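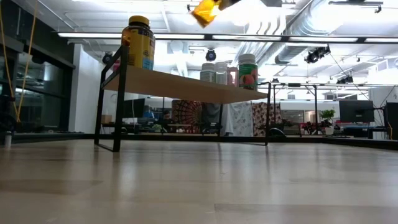
The Supplement Shelf at Home: Keeping a Written Record
Speaker notes, member education series, November

Slide 1. Title

Welcome members and confirm that the microphone can be heard at the back of the Kestetti Room. The talk runs 30 minutes, with questions held to the end. Handouts are on the side table in large print and standard print. The printed record sheet is page 4 of the handout, and members will need a pen for it.

State at the start that the session does not replace the advice of a doctor or pharmacist. Presenters do not comment on whether a member should start, stop or change any product. If a member asks such a question, refer the member to the pharmacy desk at the Visel branch.

Slide 2. Purpose of the session

By the end of the session, each member should have a record sheet with at least one line filled in. The sheet lists vitamins, minerals, herbal products and powders. Prescription medicines go on the reverse side, which has its own columns.

Members are often asked at appointments, "What do you take?" Many answer with their prescriptions and leave out anything bought at a grocery store. Say plainly that the question covers both. A fish oil capsule taken every morning belongs on the list, and so does a sleep product taken twice a month.

Slide 3. What goes on the sheet

Go through the columns slowly. Members should copy from the container and should not rely on memory.

Product name, as printed on the front.
Form: tablet, capsule, powder, liquid or gummy.
Serving size, from the panel on the back or side.
Amount per serving of the main ingredient, with its unit.
How often the member takes it in practice, even where that differs from the label.
Month started, if known.

The serving size column causes the most mistakes. A label may list an amount for a serving of two tablets while the member takes one. Use the worked case on the handout. The panel reads 2,000 IU per serving, the serving is two softgels, and the member takes one softgel a day. The amount taken is half of the figure printed. Allow time for this. Ask the room to work it out before giving the answer.

Mention units briefly. Micrograms and milligrams are easily confused in handwriting, and members should write the unit exactly as it appears. The abbreviation mcg is clearer on paper than the symbol.

Slide 4. Setting out
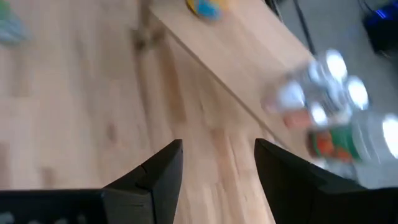 Slide 4. Light-colored wood, seen close.

Recommend that members do this work at a table in good light, with reading glasses or a magnifier at hand. Dark lettering on a colored label can be hard to read in the evening. A phone may be used to photograph the panel and enlarge it, and members who do this should check that the whole panel is in the picture, including the lines below the table where other ingredients are listed.

Products should be gathered from every room before the writing begins. Suggest the kitchen, the bathroom, the bedside drawer, a handbag and the car. The Phùng family, who kindly agreed to let us describe their experience, brought together 8 containers from one house and discovered that two of them were the same product bought under different names by different members of the family. They now keep one list for the household and one for each person. Do not give further details about the family if asked.

Pause here for members who wish to begin the sheet.

Slide 5. Dates and storage

Ask members to look for the date on each container and to note whether it says "best by," "use by" or "expires." Not every supplement carries a date. Where there is none, the purchase month may be written on the lid with a permanent marker.

Storage instructions are printed on the label and should be followed as written. In general, a bathroom cabinet is a poor choice, as heat and steam from the shower reach it daily. A windowsill is also a poor choice. Products should stay in their original containers – the label is the only record of what is inside. Members who use a weekly pill organizer should keep the original containers until they are used up.

All products should be stored out of reach and out of sight of children, including those in gummy form. A child-resistant cap slows a child down and does not keep one out. Members with visiting grandchildren should be reminded to move handbags as well.

Slide 6. From the presenter 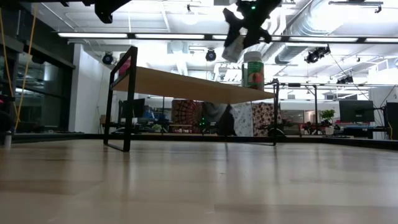 Terence Mapplebeck
Director of Member Education, Tallmont Health Cooperative

The front of a container is written to be noticed. It may carry bright colors, a large product name, or a piece of fruit, like the round orange fruit shape on the green label shown on this slide. None of these tells a member how much of an ingredient is in a serving. The panel does. Members should turn the container around before writing anything down beyond the name.

Words such as "natural," "complete" and "high potency" should be left off the record sheet. They take up room and a pharmacist will not use them. If the product is a blend, members should copy the name of the blend and then the ingredients listed under it, in the order given. Where the print is too small or the list too long, it is acceptable to write "see container" and bring the container to the appointment in a clear bag.

Members may ask which brands the Cooperative prefers. The Cooperative does not recommend brands. Repeat this once, courteously, and return to the sheet.

Slide 7. Using the record

A completed sheet should be shown at every appointment, at the pharmacy when a new prescription is picked up, and before any surgery or dental procedure. Pre-surgery instructions frequently ask about herbal products, and staff will be glad to have the answer in writing.

One copy should stay at home, where another member of the household can find it. A second copy may be carried in a wallet; the handout includes a folded version for this purpose. Members who help a parent or a neighbor may take additional sheets.

The record should be checked whenever a product is added or dropped, and otherwise when the clocks change. Cross out old lines with a single stroke so that they can still be read.

Slide 8. Questions

Repeat each question into the microphone before answering. Questions about a member's own health should be directed to the pharmacy desk, which closes at 4 p.m. Collect pens and unused handouts. Spare record sheets are kept at the front counter of the Tallmont and Visel branches and may be taken without an appointment.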